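Planning and Budgeting for a Handheld Gripper Collection Room

Netley Guides – Equipment and Purchasing

This page is for whoever has been handed the purchasing sheet for a room where people will record manipulation data with handheld grippers. It covers what to put on the list, what order to buy it in, and where first budgets usually come up short. It does not cover arms or mobile bases. Those belong on a separate sheet with a separate approval.
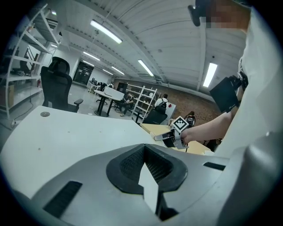
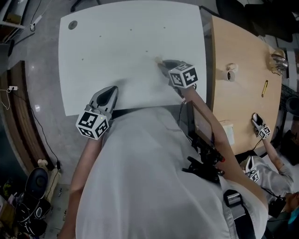 Handheld grippers with printed markers, in use at the desks.

Start the budget from the operator and work outward. Most first drafts go the other way: the grippers are on line one, the computers on line two, and everything else is lumped together as "accessories" at the bottom. The trouble is that the accessories decide how many people can work at once. Look at what one operator has on at the white table: two grippers, marker cubes on both, a small screen mounted on the right one, mounting hardware, cables running back to the body and a strap with a metal buckle. Each of those is something you have to buy, store and replace. Write them all down as one kit, give the kit a price, and multiply by the number of people working at the same time.

Step 1: Decide how many operators you need at once

Take the number of recordings the project has to deliver and divide by what one operator can finish in a shift. For the figures on this page we use a target of 2583 recordings. Use a rate from your own trial, even if the trial was a single afternoon. Rates quoted by suppliers are for short, easy tasks with the objects already laid out.

Then count resetting. If the operator has to put every object back before the next recording, that time comes out of the shift. Some teams put a second person on resets. If you do that, the second person goes in the labor budget and needs a chair, but does not need a kit.

Step 2: Price one complete kit

Get a quote for each of these and add them up:

Left and right gripper
Marker cubes, plus one spare pair
Screen or recording device, with its bracket
Strap or harness, adjustable
Cables, two full sets
Batteries and charger, if the unit is not tethered
Carrying case or a labeled shelf bin

In our planning sheet the Taritz pair comes to $1000 and the rest of the kit to $756. People are often surprised that the second number is so close to the first. Ask for the rest of the kit as separate lines on the quote. If it arrives as a bundle, you will not be able to reorder one bracket later without buying the whole bundle again.

Fingers wear. Ask what replacement fingers cost, how many come in a pack, and how long they take to arrive. Villanueva and Taritz fingers are not interchangeable on our grippers, so if you mix brands you carry two sets of spares.

Step 3: Buy the markers with the grippers

Printed markers look like something you can make in the office, and for a test you can. For a long project, order them from the same source as the grippers and ask for the size and pattern numbers in writing. A marker printed slightly too small may still be detected, but the recorded distances will be off and you may not find out for weeks. Glossy paper is a poor choice under ceiling lights. Ask for a matte finish.

Step 4: Furniture

You can spend very little here. Plain desks work. What you want from them:

A stable top that does not rock when someone leans on it
Enough depth for the operator's full reach
A hole for cables, or an edge where a cable can be clamped
Height that suits the shortest and the tallest operator

Measure with an operator standing and both grippers in hand. A gripper adds length to the arm, and a desk that feels right for typing can feel cramped once the tool is on. If two people will share a pair of desks, have both of them stand there and move before you order more of the same.

Allow $696 for shelving and bins. Open shelves are fine. Put the kits at waist height and the boxes you rarely open at the bottom.

Step 5: Power and cables

This line is missing from most first budgets. Walk the room and mark every outlet on a floor plan. Work out the longest run from an outlet to a desk and buy for that length. Include:

Power strips with surge protection
Floor cable covers for any run that crosses a walkway
Hook-and-loop ties, a full roll
One charging point for every two kits

If the plan needs a new outlet in the floor or wall, get the electrician's quote before the gripper order goes in. At our Kedenport room the electrical work took longer to schedule than the hardware took to ship, and the kits sat in their boxes until it was done.

Step 6: Storage and computers

Record for ten minutes with one kit, check the file size, and multiply up to the full project. Then double it, so there is room for a second copy. Buy the disks for the first half of the project now and the rest later.

One workstation can usually handle copying and checking for several kits, but only if the copying is done at the end of a shift. If operators want to check every recording right after making it, plan on a monitor close to the desks.

Step 7: Order in two stages

Stage one is a single complete kit, one desk, one charger and the cable covers. Run it for a full week, including Saturday if you plan to work Saturdays. Keep a list of everything that broke, ran out or had to be borrowed from another room.

Stage two is the remaining kits, with the quantities corrected from that list. Ask the supplier at the start to hold the unit price for the second order. Most will agree if the total quantity is on the first quote.

Keep one full kit unassigned – in its case, charged and checked monthly. Enter it as its own line so that it does not get cut when somebody trims the number of operators.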